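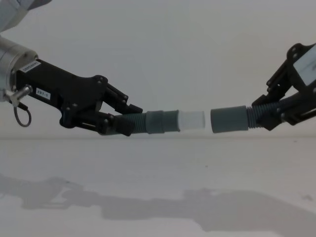
How to join two lengths of plastic pipe without a leak

Most of the advice you'll read on this comes from people selling glue. I've been fixing pipe under sinks and behind washing machines for long enough to doubt the word "foolproof" wherever it's printed, so take what follows as what has worked for me on ordinary gray and white PVC drain lines. It isn't for gas, and it isn't for hot water supply.

What you need

A fine-toothed saw, a miter box, a file or a bit of sandpaper, a pencil, a rag, primer, cement, and a coupling of the right size. You don't need the ratcheting cutter. I bought one from Flalex and it squashed thin-walled pipe into an egg shape. A saw costs less and cuts round.

Step 1. Cut it square

Set the pipe in the miter box and let the saw do the work. A slanted cut means the pipe only touches bottom on one side of the coupling, and you've lost part of your joint before you've opened a can.

Step 2. Clean up the ends

File off the burrs inside and out, then put a slight bevel on the outer edge. Plenty of guides skip the inside. Hair catches on those burrs, and then you're back under the sink in February with a bucket.

Step 3. Put it together dry

Push both pipes into the coupling with no cement. They should go in with some resistance and stop about two thirds of the way. If a pipe drops straight to the bottom and rattles, you have the wrong coupling. More cement won't fix that, whatever the can says. Draw a pencil line across pipe and coupling so you can find the same angle again.

Step 4. Primer

Rhodri Maddocks, who taught me most of this, thinks primer is a racket. I half agree with him on drain lines. But many local codes call for it and it does soften the surface, so I use it. Wipe it on both parts and go straight to the cement.

Step 5. Cement and twist

One even coat on the pipe, a thinner one inside the coupling. Push the pipe in with the pencil marks a quarter turn apart, twist until they line up, and hold it for 30 seconds. Hold it for real — it will try to back out on you. Wipe off the bead that squeezes out.

Step 6. Wait

The can tells you when you can handle the joint and when you can run water through it. Go by the second number, and add to it in a cold basement. I leave mine overnight.

What about push-on connectors?

I've tried two brands, D'Souza and Irnum. Both held. Both also cost several times what a glued coupling does, and I don't trust a rubber ring behind a finished wall. Under a sink, where you can see a drip, go ahead.

Testing

Fill the sink, pull the plug, and run a dry paper towel around each joint. If it comes away damp, cut the joint out and start over. Smearing cement on the outside of a leak has never once worked for me.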